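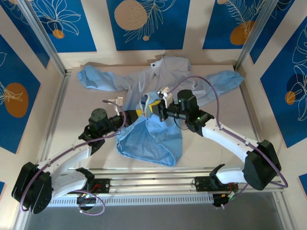

The fault came on shirt 2,788. Until then the night at Sperling was quiet, and I was drinking tea from the lid of my flask.

The left arm closed its fingers on the cloth and did not open them again. The right arm did not know this. It pulled, as it was taught, and the seam began to make a small sound, like a person who wants to cough in church.

I pressed the red button. The arms should stop in the same second. They did not stop. The right one lifted the shirt a little higher, very slowly, and only then it went still.

The manual from Stemum says that a person must never reach between the grippers before the lamp is off. The lamp was on. I sat down on my stool and waited with the shirt — it hung there between the two arms, and we looked at each other.

At the factory in Vedesen I had worked beside a press for 20 years. My sister lost two fingers in such a press, in March, on a machine which everybody called stopped. So I waited.

After a long time the left fingers opened alone. The shirt fell on the table and the lamp went out.

In the report I wrote "delay of stop, left gripper, no injury." Then I poured the cold tea in the sink and went to pull the main plug.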